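Home » Fashion » Why the capsule wardrobe keeps getting bigger

Why the capsule wardrobe keeps getting bigger

The original idea was simple enough. You owned a small set of clothes that all went together, and you stopped shopping for a while. Last April I counted mine and got to 61 pieces, not including socks. The plan I had been following, from the Plendon style newsletter, allows 60. I had no idea which one to throw out.

Part of the trouble is that the rules leave so much off the list. Gym clothes don't count. Neither do coats, pajamas or anything for a wedding. Readers of the newsletter sent in 587 of their own lists this spring, and most had a second list underneath, headed "extras."

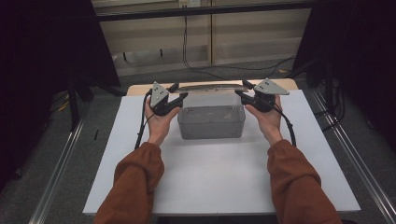 Storage is where the extras go. Every capsule guide I have read ends up recommending boxes, one for each season, with dividers for the small things. A see-through gray box like the one on the table, with a long thin strip across the top, would hold my summer scarves and belts. It would also let me forget that I own them. I put away four sweaters in June and bought a fifth in September, nearly the same green as one of the four.

Stores have noticed. Botis now sells its basics in sets, and Zalewska has a page where the "complete capsule" comes to $1,517 before shoes. The clothes are good. I have a Zalewska shirt that has lasted through six years of office washing, and I would buy it again. But a complete wardrobe bought in one go is still a big shopping trip.

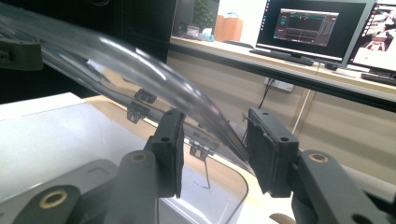 What has worked better for me is slower and less fun to read about. I keep a note on my phone of what I wore each day – only the top and the bottom, no photos. After two months the note showed the same nine things over and over, including a pair of Prustora pants I had planned to give away. The blazer I think of as my best piece came up once, on a Monday, and I took it off at lunch.

I still have the blazer. The pants are being hemmed.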